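**Wrist camera vs. fixed camera for a plate-and-tray task, student club arm**

Posted in Classroom Robotics by **Kátia Rangel**, October 27, 2023

Our club (Tendley, undergraduate) is entering the Ramasamy tabletop event in March. The arm is a Jorklow kit with a parallel gripper and a wrist camera, plus one fixed camera on a stand. The task set uses toy food, a basket, a plate and a tray. We train a small imitation policy from teleoperated demonstrations and have 1,237 of them so far, all recorded by club members at the same table.

The problem is the last few centimeters of the approach to the plate. The policy gets over the rim, stops, and drifts sideways. Offline error looks fine. Both cameras run at the same nominal rate, and both streams are resized to the same resolution before they go in.
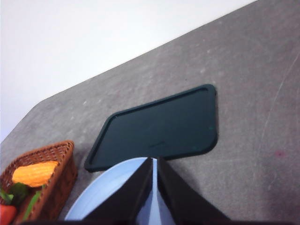
*Wrist view, fingers over the plate rim.*

What I have tried:

- lower learning rate, no change
- longer action chunks, made the drift smoother but not smaller
- wrist stream only, worse
- fixed stream only, reaches the plate more often but closes too high

I would like to know if this is a camera problem or a data problem before we spend another month recording. We have one GPU and it is shared with another course.

---

**Baoshan Lu**

Probably timing. Check that before you touch the model.

Your two cameras have the same nominal rate, but unless they share a trigger they do not deliver frames at the same moment. USB buffering alone can put the streams several frames apart. During the long reach this hardly matters. Near the plate the operator makes small corrections, and if the wrist frame is old, the correction gets paired with the wrong view. The policy learns an average of those corrections, and that would show up as a sideways drift.

How to check:

1. Put an LED where both cameras can see it.
2. Blink it from the same computer that logs joint states.
3. Record for a minute and compare the frame timestamps against the log.
4. Repeat with the policy running, because inference load changes the buffering.

If the offset is constant, shift one stream in preprocessing. If it wanders, set the capture buffer to a single frame and stamp each frame on arrival. We had the second case with a Millico capture board and ended up replacing the USB hub.

Second thing to look at is what the wrist camera can see at the point of failure. In your shot the fingers take up much of the bottom center and only a sliver of plate shows between them. There is not much there to servo on. Tilting the mount a few degrees may help more than more data, but then your old demonstrations no longer match the view, and you would have to record again anyway. Do the timing test first.

---

**Jingyi Tan**

more data. we had over 1,000 demos on one object and it still missed until we randomized the start pose

---

**Huiling Han**

I would not add data until you know how the existing set is distributed. Plot the start position of the plate for every episode. Student datasets recorded at one table tend to cluster, since people put things back where they were. 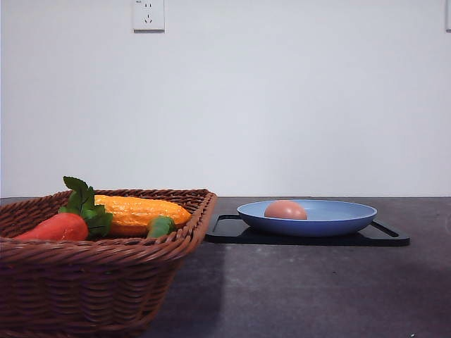
Object spacing matters as much as object position, and it is rarely logged. Write down the gap between neighbors for each layout and check success rate against it. With a layout like the one in your side view, the basket rim and the left handle of the tray nearly touch from that angle, so an approach from the left has to come in high over the rim and then drop. The operator will handle that differently each time — some will swing wide, some will go straight over — and you get two modes that average badly. Either fix the approach direction in your recording instructions or use a policy head that can represent both.

Also split your evaluation by layout. A single success number over mixed layouts will hide this.

---

**Kátia Rangel**

Ran the LED test. The offset wanders, and it gets worse with inference on. Buffer is now set to one frame. I have not retrained yet. Peiyu Jin is plotting the plate positions.
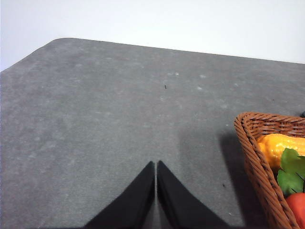

Can we keep the old demonstrations if we correct the timestamps afterward?

**Baoshan Lu**

Only the episodes where you saved a raw arrival time for each frame. For the others you can't recover a wandering offset, and I would leave them out of training.

**Kátia Rangel**

We saved arrival times from the second recording session on. Will retrain on those and post the numbers.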